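We use cookies to remember your basket and to see which pages are read. Accept | Settings

Plollorum divided sorting bin, grey

16 August 2022
By Carla Sayegh, Pedico product desk

Print this page | E-mail this page

The Plollorum is an open-topped rectangular bin for small bar stock, offcuts and counting pieces. It stands on a bench or table without fixings. The walls are smooth with a matt grey finish, and a slanted partition divides the interior into a front working area and a rear compartment.

Parts are tipped into the front and picked out by hand or by tool. The rear compartment can be left empty or used for rejects. Where both compartments are in use, load the front first and check that nothing is standing against the partition before filling the rear.

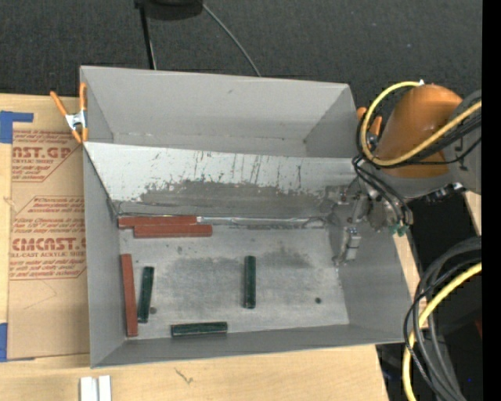 Narrow rectangular bars in two colours are the usual load for sorting work. Pedico supplies these in red and green, in bags of 100. Colours are not mixed within a bag. Bars may be laid flat in any direction on the floor of the bin; stacking is not recommended where pieces are to be picked singly.

The partition and floor are wearing surfaces. Scratches, smudges and surface patches are to be expected with regular use and are not covered by the guarantee. Chipping along the upper part of the partition does not affect its function. Replace the panel if it flexes when pressed at the centre.

Cleaning: empty both compartments and wipe with a damp cloth and mild detergent. Do not use wire wool or solvent cleaners. Dry the foot of the partition separately, as water collects there. Dark marks left by painted bars can be reduced with a second wipe but may not come out fully.

Inspection: every 2,000 picks or so, or monthly if no count is kept. Check the rim, the corners and the partition.

Supplied with: bin, partition fitted, care sheet. Bars are ordered separately. Spare partitions are held at the Plurkitz store and normally leave within 3 working days. Trade accounts should send orders to Ansel Blackwood, quoting the bin name and finish.

Guarantee: 2 years on the walls and base.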